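## 5. Failure Analysis: The Gripper That Was Sure It Had Something

The results in Section 4 leave out one category of trial, and the reader is owed an account of it. Of the 174 pick attempts made with the Perron hand-held gripper, 59 were logged by the controller as successful grasps in which the tool had closed on nothing at all. We call these phantom grasps. The first name we used for them was shorter and did not survive internal review.

### 5.1 How the fault showed itself

The Iro controller decides whether an object is held by comparing the commanded finger gap with the measured one. If the fingers stop early, something must be between them. This is a sound principle as long as objects are the only thing that can stop a finger. In our case a stiff linkage could do it too, and it did so with great confidence. The controller would report a firm hold, the planner would move on to the transfer step, and the tool would carry a small volume of laboratory air to the bin and release it with care.

Because the success flag was written before the transfer, the log looked excellent. We spent most of August pleased with a success rate that rose as the linkage got worse. The trend was presented at one group meeting as evidence of learning. The slide has been kept.

The fault came to light when a bin that should have held the day's parts was found to hold 13 of them. The weight sensor under the bin had been reporting this all along, but its channel had been muted during setup on the grounds that it kept disagreeing with the gripper.

### 5.2 Cause

We took the tool apart in stages and found two contributing problems.

1. **Friction in the linkage.** Fine dust had worked its way into one of the arm joints. At low closing speed the joint would bind partway through its travel, leaving a gap within the range of our smaller test parts.
2. **A stale zero.** The gap sensor was zeroed at power-up, with the fingers assumed fully open. If the joint was already binding at that moment, every later reading inherited the error.

Either problem alone would have raised a warning. Together they canceled well enough to pass the self-test, which compares the gap reading with the motor position and asks only that the two agree. They agreed. They were wrong by the same amount.

### 5.3 The empty-gap check

To separate sensor error from real contact, we added a check to be run with a clear space between the fingers. The tool is held over a plain white surface and the camera image is compared with the reported gap. A white background was chosen after the Dadach segmentation model, given our usual bench top, twice identified a stain as a workpiece. Figure 3 shows the view from the tool's own camera. 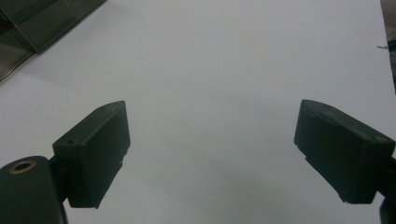 Clolov Manipulation Group, Department of Mechanical Engineering

**Figure 3.** Camera view of the open gripper over a white surface. The wide gap between the two dark fingers is empty. Light scuffs are visible on the fingers, and a brass-colored bushing can be seen in the arm at left.

A view like this one is easy for a person to judge and turned out to be easy for the software as well, once we thought to ask it. The check looks only at the region between the inner faces of the fingers. If that region is plain background while the controller claims a hold, the trial is stopped and flagged. Objects near the borders of the image are masked out, a rule we adopted after an early version of the check took an interest in them.

### 5.4 Changes and remaining doubts

Three changes were made. The joints are cleaned before each session, the gap sensor is zeroed against a mechanical stop, and the success flag is written only after the bin sensor has been consulted. The bin sensor has been unmuted and is now, by some distance, the most trusted instrument in the room.

We have not solved the problem for transparent parts, which the visual check is inclined to treat as an empty gap. A real hold is then reported as a phantom one, and the trial is stopped with the part in hand. We consider this the safer mistake, though it is slow. Nor have we tested the check under strong directional light, where finger shadows may be dark enough to pass for an object.

All phantom grasps have been relabeled as failures in the released data. Readers who downloaded the set before April 1, 2023 should discard the success column and keep the bin weights.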